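Dikeo Workshop Notes
Tips for the bench, the garage and the shop floor
June 27, 2021

When a Gripper Starts Dropping Flat Parts

We do a lot of pick-and-place work at a bench with hand-held grippers, one in each hand, so that a robot arm can be taught the same moves later. The parts are ordinary things: a metal shelf tray, a piece of circuit board, a bowl. Last November we lost a tray over the front of the table in the middle of a session. It landed on a cable, the cable went tight, and the gripper on the other end was jerked sideways out of the hand holding it. The tray had a bent lip and one person had a sore thumb.

The log showed 435 picks on that set of pads. There had been 52 slips before the bad one, most of them marked "operator" and forgotten. They should have been marked "pads." Below is what we check now, in the order we check it.
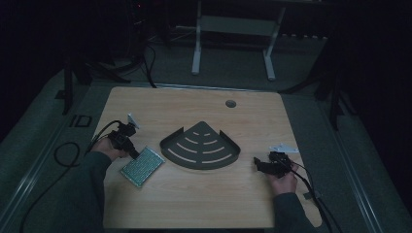

BENCH SAFETY

Cables first. A hand-held gripper with a cable on it is a tool on a leash, and the leash will find the corner of the table. Let each cable leave the bench on its own side, left cable to the left, right cable to the right, and never let the two cross in front of you. If a cable has to go over an edge, leave a loop of slack on the floor mat where you won't step on it. Tape the slack down if you walk around during the work.

Before you start, reach as far as the job needs you to reach, in every direction, with both hands. If either cable goes tight, move the table or the plug end. Don't plan on remembering to be careful.

Keep the part in the middle of the table and set it down flat between moves. Our dropped tray had been parked with its wide edge hanging over the front while somebody reached for the board. That took one bump.

Wear sleeves that fit close at the wrist. Loose cuffs get pinched.

Agree on one word that means stop. Ours is "down," and it means put down whatever you have and open both jaws. When a part slips, let it go. Most of the sore fingers we've had came from somebody grabbing at a falling part with the hand that was already holding a tool. Closed shoes are required at this bench.

WORN PADS

Pads wear out slowly, and the person using them gets used to it. You squeeze a little harder each week. Then the arm takes over with a fixed squeeze and drops everything, and an afternoon goes into looking for a software fault. We spent most of two days on that once. We changed settings, restarted things, and reloaded the program from the Friday before. A new pair of pads fixed it in ten minutes.

The places to look are the flat inner faces and the top edges.

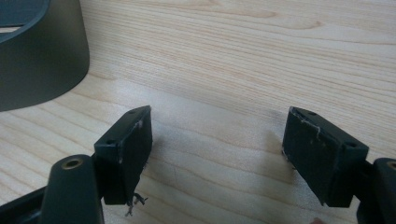 Pads should be changed on a count, with a look in between. We change ours at 200 picks on metal parts and let them go longer on plastic and wood. The look takes a minute: open the jaws wide over a bare stretch of table, with nothing between them, and put a light on the faces. Whitish scratches and a ragged, scraped line along the top edge of a black block mean it has been rubbing on something hard. Loose fibers at the bottom of a pad are a reason to stop for the day. Pull one gently. If more comes with it, the pad is done, whatever the count says.

Change both sides together. A new pad across from an old one holds the part crooked, and a thin part will turn in the jaws when you lift it.

Check the screws while you are there. Snug is enough. If a screw keeps turning and never gets tight, the thread it goes into is probably stripped, and the whole finger has to come off for repair. We don't use glue for this. We tried it once and had to cut the block off.

Wipe new pads with a dry cloth before the first pick. The Bronau pads we buy come with a powdery coating, and it is slippery until it's gone. Skip oily cleaners altogether. If a pad has picked up oil from a metal part, warm water with a drop of dish soap takes it off, and then the pad has to dry overnight.

Some people sand a shiny pad to bring the grip back. It works for a day or so. The face also stops being flat, so we quit doing it.

PARTS THAT ARE HARD TO HOLD

Slotted metal. A fan-shaped shelf tray with curved slots looks easy because there seem to be edges everywhere. Hold it by the raised lip or by a solid part of the plate. If the corner of a pad drops into a slot it will hang up there, and the edge of the slot shaves the pad every time you pull out. Nearly all of our edge damage came from this one kind of part. File down any burrs on the slots before the tray goes into regular use.

Perforated board. It is light and stiff, and it tips. Grip it well in from the edge and keep the squeeze low. Carry it tilted if you need to clear something beside it, then level it just above the table before you let go. A board let go on its corner will flip over, and if there are parts soldered on it, some of them will be underneath.

Bowls and other round things. Go in with the jaws wide and come to the wall slowly. Worn pads touch a curved wall at one point only, so this is where they let go first. If you want a quick test of a doubtful pair, lift an empty bowl a few inches and wait.
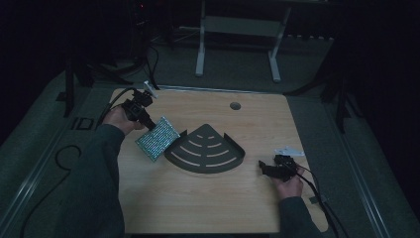

SETTING THE BENCH BACK UP AFTER A DROP

Don't just pick up the part and carry on. Put both grippers down on the table, away from the edge, and open and close each one by hand. Listen for a click or a scrape.

Run your fingers along both cables from the tool to the plug. You are feeling for a flat spot or a kink. A cable that has been pulled hard can work fine until it's bent a certain way, and then the readings jump. If you find a flat spot, swap the cable.

Look over the part. A bent lip on a tray changes where the pads touch, so take that tray out of the job until it's straight.

Clear the floor of brackets, screws and anything else you could roll a foot on, and check that no stand leg has been kicked out of place.

Write the drop down, with the pick count and which hand. We keep a Bonano notebook hanging from a nail by the door for this. Write "don't know" for the cause if you don't know it. After three drops in one session, change the pads no matter how they look.

The pair on the bench this week was fitted at the start of the month and is at 194, so it comes off Monday morning. Spare pads are in the second drawer, left and right bagged together.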